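Reading time: 5 min
Last updated: 17/10/2019

4.2 Open day at Granby

Visitors to the open day could watch the simulated bench on a wall screen and take over the arm for one attempt each. The task was the pocket watch and wooden box from Section 3, with lighting left at the default. We logged 280 attempts over 7 hours. Obi and Pacheco kept the log; Kramer reset the simulator between visitors. Children under 10 used the slower control setting and are reported separately. Figure 5 is from the Briltora build.

Related items
Vusirbridge simulator notes
Quintanilla grasp trials 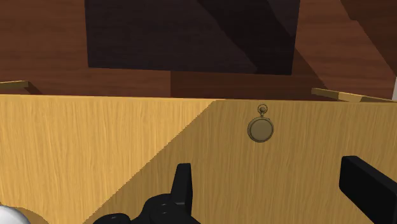 Figure 5. Simulated view with the two gripper fingers below the brass pocket watch.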